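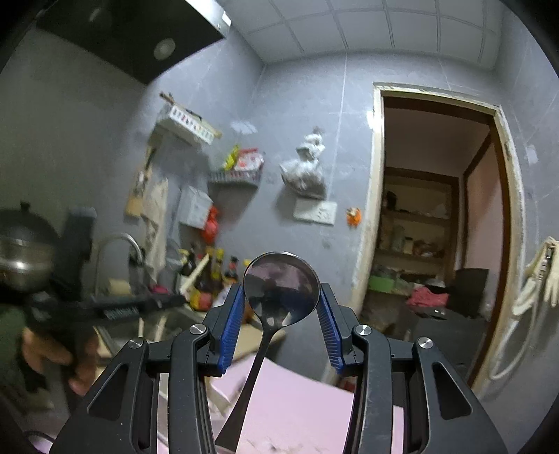
Figure 2. Ladle held by the bowl, left and right edges between the ribbed pads. Kitchen trial.

5.2 Comparing pad sets on the two-jaw hand-held gripper

Use this procedure when you want to compare two sets of pads on the same gripper, or two grippers with the same pads. It assumes the gripper has been put together and its camera set up as described in the section before this one. Allow 20 minutes per pad set.

Curved, polished objects are the most useful for this test. A ladle is a good first choice: the bowl gives the pads only a narrow rim to hold, and the handle puts weight off to one side.

Before you start

Wipe the pads with a damp cloth and let them dry. Check that the ribs are clear from top to bottom. Scuffs on the black linkages do not affect the grip and can be ignored.

CAUTION: Keep fingers out of the space between the jaws whenever the trigger is in use. The pads tilt inward at the top and will pinch.

CAUTION: Do not use the gripper over a lit burner or under running water. The pivots are not sealed.

Procedure

1. Open the jaws fully and let them close again. Both sides should move together. If one side lags, loosen its pivot screws a quarter turn with a flat screwdriver and try again.

2. Start recording. Check in the preview that both pads are visible and that their tips meet near the center of the view.

3. Set the ladle down with the bowl facing up and the handle toward you.

4. Bring the gripper in until the bowl sits between the pads. Close on the left and right edges of the bowl. Stop squeezing as soon as the pads make contact on both sides.

5. Lift the ladle a hand's width and hold it still. Watch the neck of the handle. If it swings, the pads are holding too close to the rim.

6. Tip the gripper slowly to one side, then to the other. Note any slip.

7. Set the ladle down and open the jaws. Repeat steps 3 to 6 until you have 20 grasps.

8. Change the pads and run the same set again with the same ladle.

Note: Polished metal throws back reflections that change as you move. If you use the recordings to judge slip, look at the edge of the bowl against the ribs and leave the inside of the bowl out of it.

Note: With two people working side by side, agree on who reaches first. A long tool held across the sink can block the other person's approach.

Recording the results

Write down the pad set, the object, the number of slips and the name of the operator. Use the object's entry number from the Feltthorpe list (the ladle is 1144) so that results from different kitchens can be matched. Mark a grasp as a slip if the object moves against the pads after lifting, even if it is not dropped.

If both pad sets slip the same number of times, repeat the test with a heavier object – a small saucepan lid works well – before choosing one.

Revised Nov 10, 2023. Steps 5 and 6 checked by Ye-ji Son and Chang-ho Ra.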